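The tray had come free with something, and neither of us could remember what. Green rim, pale floor, shallow enough that anything put in it was more or less still lying around. My sister called it a system. She had brought it with her from Wolanness along with 42 hair ties, a winter coat and the news that she was staying until June.

I had one drawer at the time. By the second morning I had half a drawer, and by the end of the week I had a shoebox on top of the wardrobe and was expected to be grateful for the view.

"Small things go on the tray," she told me. "The tray goes on the bed. At night the tray goes on the floor."

"And who steps on it?"

"Whoever gets up."

I am the one who gets up. I have the kind of job that starts at 5 in the morning, at the Zimmont bakery on the corner, where they make 3000 rolls before anybody in Flurnavton has found their slippers. So I'm the one who learned what a hair ornament feels like under the arch of the foot, and I'm the one who said, in a voice the downstairs neighbors still mention, that we would be sorting the tray that afternoon.

We sat down to it at three. She made tea first, then more tea, then looked out the window for a while as if help might be coming up the street. 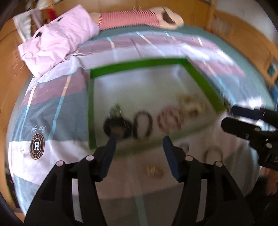
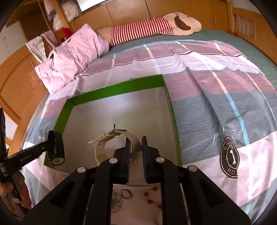

*Photos: Tsikata*

"The black one stays," she said.

"There are several black ones."

"They all stay. They do different things."

I asked what different things. She said one was for wet hair, one was for company, and one was for when she was in a mood, and that I of all people should have noticed. The pinkish-red one she held up to the light for a long time. It had been to a wedding, she said. It had been to two weddings, and only one of them had taken.

The watch was mine. I had looked for it for most of the spring, and had accused the bus, the bakery and a perfectly nice dentist. Big cream-colored thing, strap like a garden hose, bought for 686 in the old money at a stall that was gone by the following weekend.

"Where did you find that?" I said.

"On the tray."

"How long has it been on the tray?"

She considered the question with real care. "It's a small thing," she said. "Small things go on the tray."

I buckled it on. She drank my tea. Then she swept everything back in with the side of her hand, weddings and all, and pushed the tray to the foot of the bed, where it would be out of the way until somebody got up.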